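Pusero Two-Finger Gripper Kit
Printed fingers and mount for light-duty home arms

The Pusero kit is a pair of parallel fingers with a wrist adapter, sized for a single arm working at furniture height. It was drawn up by Deepak Semwal and Pushpa Garg at the Vurnemura shared workshop for drawer work: small round knobs, shallow fronts, narrow gaps. It is sold as parts and assembled by the builder.

Specifications
Finger opening, maximum: 79 mm
Finger mass, pair, without adapter: 28 g
Rated payload at wrist: 600 g
Supply cable length: 1000 mm
Controller: Findar board, sold separately
Fasteners: included

The finger pads are flat. A knob should be approached from the side or from above, with the fingers open, and closed on at low speed. Set the force limit in the Findar configuration file before the first run – the default is too high for thin drawer fronts.

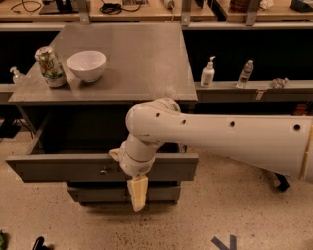
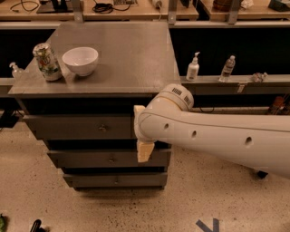
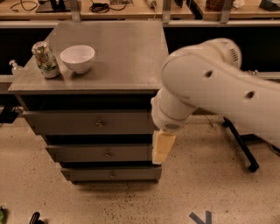 Arm and gripper at a three-drawer gray unit. Top drawer open in the first picture.

Fitting notes
Mount the adapter to the wrist flange before attaching the fingers. Tighten the four screws in a cross pattern. Home the gripper with nothing between the fingers, then store the zero position. If the arm is moved relative to the furniture, the approach points have to be taught again; a floor mark helps with putting it back.

Revision B widens the adapter slot. Revision A fingers fit the new adapter, but revision A screws are too short.

Not included: arm, controller, power supply. The Maurya soft pads are a separate item and reduce the maximum opening slightly.

Questions on fit go to Colton Beaulieu through the order form. Please give the flange bolt circle and the arm's firmware version.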